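Ticket 1196 -- Orkcombe, small whiteboard, marker fading
Status: open
Priority: low

Reported: writing on the blue-framed board comes out faint and cannot be read from the desk. Board supplied by Tollard.

09:55 Surface wiped with a dry cloth. No change.
10:20 Pen swapped for a new one from the Chien box. Three test strokes on scrap card, all dark. Fault looks to be the old pen -- board not ruled out.
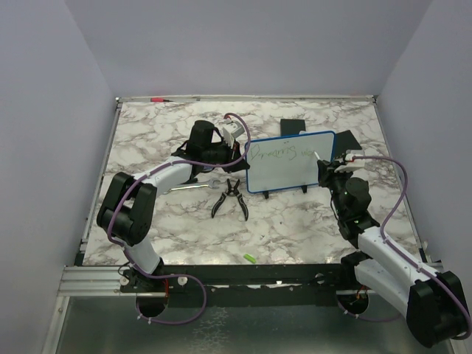

Board on its stand feet, faint writing along the upper part.

Next: rewrite top line with new pen, then close.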